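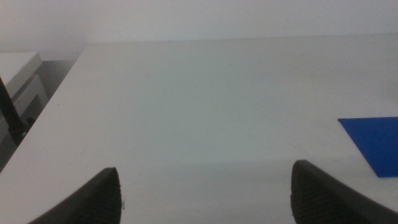

Faint smudges and tiny marks on a matte white tabletop, with a blue sheet at the right.

How to Clean a Matte White Table Without Making It Worse

Filed under: Surfaces & Stains

Matte white tables are sold as easy to live with. I have my doubts. A glossy top wipes clean and shows you when it's done. A matte one holds on to every fingerprint, and half the advice online will leave you with a shiny patch that no cleaner can remove.

Start dry. Go over the whole top with a clean microfiber cloth before any water touches it, or you'll be pushing grit around. Then crouch down and look across the surface toward a window. Late afternoon is good for this. Plenty of what looks like dirt from above is only shading.

Next, mix a small squirt of plain dish soap into 1000 ml of warm water. Wring the cloth out until it stops dripping and wipe in long, straight strokes from one side to the other. Don't scrub in circles. Rinse the cloth, wipe again with plain water, and dry right away with a second cloth.

For marks that stay put, lay the damp cloth flat over them for 6 minutes and wipe again. I'd try that twice before reaching for anything stronger.

About those stronger things. Melamine sponges do lift marks, but they work like very fine sandpaper. Test one under the table first. Baking soda paste has the same problem. I bought a bottle of Girkel surface milk for 23 dollars and couldn't see any difference between it and the dish soap, except that the Girkel left a film I had to rinse off.

If you cut or glue colored paper at the table, put something under it. Cheap dyed sheets can bleed when they get damp, and blue is a pain to get out of a white finish.

Some marks are scratches. Run a fingernail across, and if it catches, stop cleaning.

Recent in Surfaces & Stains
Levholm desk tops: is the oil kit worth it?
Getting tape residue off painted wood
Cordier cloths after 57 washes
Do Ultivard table pads really stay flat?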